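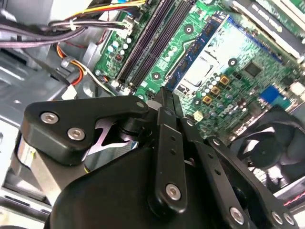
'PC 최적화 프로그램'이라는 걸 아직도 돈 주고 쓰는 사람이 주변에 꽤 있다. 얼마 전 사촌 형이 Trorovent라는 걸 1년 치 결제했다고 자랑하길래 한마디 하려다 참았다. 광고 문구가 "메인보드까지 깨워 드립니다"였다. 메인보드는 케이스 열면 보이는 저 초록색 기판이다. 잠든 적이 없다. 전원 켜면 그냥 일한다.

참았는데 결국 여기다 쓴다. 좀 길다.

일단 무료 검사부터. 산 지 두 달 된 노트북에 돌렸더니 '심각한 문제 70건'이 나왔다. 내역을 펼쳐 보면 브라우저 쿠키, 임시 파일, 바탕화면의 깨진 바로가기. 이게 왜 심각한지는 어디에도 안 적혀 있다. 빨간색으로 칠해져 있을 뿐이다.

전부 지우고 바로 다시 검사했다. 9건이 또 나왔다. 그중 하나는 방금 프로그램이 스스로 만든 로그 파일이었다. 자기가 어지르고 자기가 치워 주겠다고 한다.

레지스트리 정리 얘기도 해야겠다. 쓰지 않는 항목 몇 개 지운다고 빨라진다는 체감은 나는 한 번도 못 해 봤다. 반대로 정리하고 나서 프린터가 안 잡힌 적은 있다. 복구 버튼은 유료였다. 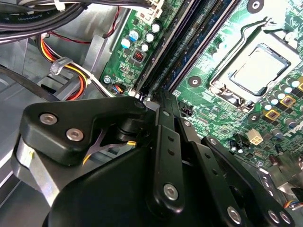

"램을 정리해 드립니다"도 볼 때마다 이상하다. 비어 있는 램은 놀고 있는 램이다. 운영체제가 자주 쓰는 걸 올려 뒀다가 필요하면 알아서 비우는데, 그걸 억지로 내리면 다음에 다시 읽어 와야 한다. 숫자가 줄어드니까 뭔가 한 기분은 난다. 정리라는 말이 어울리는 건 차라리 사진 구석에 뭉쳐 있는 검은 케이블 다발 쪽이다. 그건 최소한 눈에 보인다.

후기도 찾아봤다. '린네아 뉘베리'라는 이름으로 올라온 Drusex 후기가 "컴퓨터가 새로 태어났어요"인데, 같은 이름의 같은 문장이 Farkis 홈페이지에도 있다. 컴퓨터를 두 번 낳으신 모양.

별점은 두 제품 다 거의 만점. 낮은 점수를 준 사람을 찾으려면 해지 방법을 묻는 게시판으로 가야 한다. 거기는 분위기가 많이 다르다.

직접 시간도 재 봤다. 사촌 형 컴퓨터, 부팅 버튼 누르고 바탕화면에서 브라우저가 뜰 때까지. 설치 전과 설치 후 각각 15번씩. 평균으로 3초 차이가 났다. 설치한 쪽이 느렸다. 시작 프로그램에 하나가 더 올라갔으니 당연한 결과 아닌가.

물론 한 대로 잰 거라 대단한 증거는 못 된다. 그런데 저쪽은 '최대 몇 배 향상'이라고만 쓰고 무슨 컴퓨터에서 뭘 쟀는지 한 줄도 안 밝힌다. 그래프는 있는데 세로축에 숫자가 없다.

"그래도 초보자한테는 편하지 않냐"는 답글이 달려서. 편한 건 인정한다. 근데 윈도우에 저장소 정리 기능이 이미 들어 있고, 시작 프로그램 끄는 것도 작업 관리자에서 클릭 몇 번이다. 1년 구독료를 낼 만한 편함인지는 모르겠다.

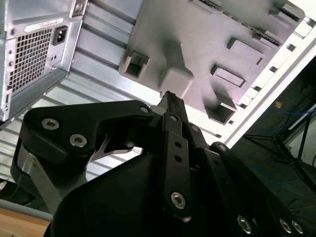
회사에서 같이 일하는 우메시는 생각이 조금 다르다. 느려졌다고 느끼는 사람한테는 뭐라도 하게 해 주는 게 낫고, 그게 불안 비용이라는 거다. 말은 되는데, 그 돈 모아서 부품을 하나 바꾸는 게 낫지 않나. 육각 홈 나사는 맞는 렌치만 있으면 사진에 있는 은색 나사처럼 어디를 풀어야 할지라도 보인다. 최적화 프로그램은 뭘 풀고 뭘 조였는지 끝까지 안 보여 준다.

참고로 나는 부품 교체도 만능이라고는 안 믿는다. 하드디스크에서 SSD로 바꾸는 건 확실히 체감했고, 그다음부터는 솔직히 기분과 구분이 잘 안 됐다. 비싼 서멀 구리스 바르고 "조용해진 것 같다"고 했던 과거의 나도 반성 중.

자동 결제 조심하시길. 형은 첫해 할인가만 보고 결제했는데 갱신 가격은 약관 아래쪽에 따로 있었다. 해지 메뉴는 '계정 > 혜택 > 혜택 관리' 안에 있다. 해지가 왜 혜택인지.

Tyagi는 괜찮냐고 물어보신 분, 그건 안 써 봐서 모른다. 무료 검사에서 빨간 글씨부터 나오면 일단 의심해 보시고, 항목을 하나씩 펼쳐서 진짜 문제인지 검색해 보시길.

형한테는 환불 신청 링크 보내 뒀다. 읽고 답이 없다.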